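From: Piyumi Patwary
To: conveyancing-practice list
Date: February 8, 2018
Subject: Re: Unregistered strip at rear of Riltach plots, indemnity or first registration?

Blandine Poulain wrote:

> We act for the buyer of a house on the Riltach estate. The registered
> title stops short of the rear fence. The strip between the two is
> unregistered and the seller has no deeds for it. The seller's
> solicitors offer a defective title policy with a limit of 2000 pounds,
> which they say reflects the value of the strip. The lender is Osance.
> Has anyone had this accepted, or should we insist on an application
> for first registration before exchange?

Blandine,

I have dealt with the same boundary on another plot. Comments in the order I would take them.

1. Extent of the strip

Get a plan before discussing cover. The title plan shows general boundaries only, and at its scale a line drawn on the wrong side of a hedge can look like missing land. On my file the surveyor, Pathirana, measured from the rear wall of the house and produced a plan the insurer accepted without query. If the gap is within drawing tolerance you may not have a defect at all.

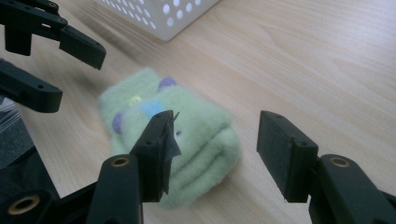 If it is a true gap, run an index map search over the strip and a margin either side. Mine came back with a caution against first registration lodged by the original developer, Daker, which the seller's side had not found. A policy issued without disclosure of that caution would have been open to challenge.

2. Limit of indemnity

The limit should not be tied to the value of the strip. The loss to be insured is the drop in value of the whole property if the strip is lost, plus the cost of moving the fence and anything built on it. Check whether there is a shed, a drain run or a parking space on that side. I would ask for the full purchase price. The difference in premium on my file was 40 pounds and the seller paid it.

Osance's instructions to us required cover for the lender and successors in title, with no excess. Read your own set, as they are revised from time to time and mine date from November.

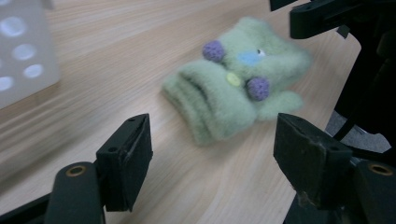
3. First registration

An application based on adverse possession needs evidence of 12 years' exclusive possession, and the seller must be able to show who held it before them. A statutory declaration from the seller alone will rarely cover the whole period. Even a good application will not be completed in time for a normal exchange, so I would treat it as a post-completion matter. Take the declaration now, while the seller is still willing to sign, and have it assigned with the benefit of any earlier ones.

4. Contact with third parties

Do not write to Daker or to the neighbour until you have decided between the two routes. Most insurers will decline, or exclude the point, once the possible owner has been approached. The proposal form asks this directly. Ask the seller's solicitors to confirm in writing that their client has made no approach either.

5. Contract

Have the strip described separately and sold with such title as the seller has. The transfer should then be in two parts, one for the registered land and one for the unregistered, each with its own plan reference.

I can send the wording I used for the declaration if you email me off list. The reference is 1428.

Piyumi Patwary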